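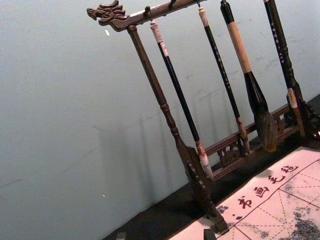 Figure 1. Wrist camera view of the brush rack, with four brushes hanging from the crossbar.

3.2 Finding the brushes

The brush finder takes a single wrist image and returns one line per brush handle. Our first version used edge detection only. It failed in two ways. Shadows on the wall run nearly parallel to the handles and were returned as extra brushes, and the carved lower rail broke the handle lines into short pieces.

Aurel Marinescu replaced it with a small segmentation network trained on 1,713 labeled wrist images, with 606 more held back for testing. The labels separate handle, bristle and rack. Shadows have no label of their own and count as background. The light handle of the largest brush was learned first. Thin black handles took longer, and most of the remaining errors are on those.

3.3 Planning with two arms

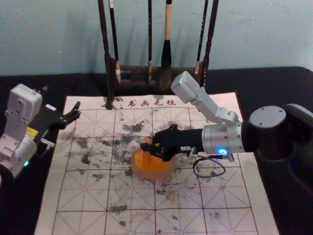
Figure 2. Head camera view. The right gripper holds the orange round object over the felt mat; the left gripper is open.

Nevzat Bozkurt wrote the planner, which we call Skimilora. It treats the rack as a box slightly larger than the real one and the mat as a plane neither arm may cross. Each arm is planned separately, then the two paths are checked against each other at the same time steps. If they come too close, the left arm waits.

The cable at the right gripper is not in the collision model. We limited wrist rotation in software instead, and this rules out some grasps near the right post.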